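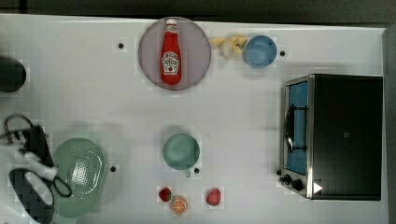 Asunto: Re: [seguridad-fenbridge] Turnos de patrulla a pie en la zona de Royer

De: Solène Caron
Para: lista seguridad-fenbridge

Loïc, respondo por partes.

El 12 de tu propuesta no cuadra con la plantilla. En mayo la comisaría de Royer pasó de cinco agentes a pie a cuatro, y uno de ellos cubre también el mercado.

Loïc Guillot escribió:
> Propongo adelantar el segundo turno a las 18:00 y mantener dos
> parejas fijas entre la estación y la calle Zerkar. Los avisos por
> robo en vehículo se concentran ahí. Con 12 agentes se cubre todo
> el verano sin horas extra.
> ¿Alguien tiene el desglose por franja horaria?

El desglose lo lleva Stuart Tapley. La hoja que circuló mezcla hora del aviso y hora estimada del hecho; para los robos en vehículo solo sirve la segunda, y falta en muchas filas. Antes de mover el turno habría que separar las dos columnas.

Sobre las parejas fijas: de acuerdo en la estación. En Zerkar prefiero recorrido variable, con paso obligado por el aparcamiento.

Presupuesto: quedan 2000 euros en la partida de alumbrado. Alcanzan para reparar las dos farolas del paso inferior, no para cámaras. Anatole Gilbert tiene la oferta de Etometti, sin IVA.

Pendiente: Yolandi Buthelezi pide que los comercios reciban el número directo del turno de noche. Falta el visto bueno de la comisaría.

Correcciones a la hoja, por favor, en el mismo hilo y sin adjuntar versiones nuevas.

Solène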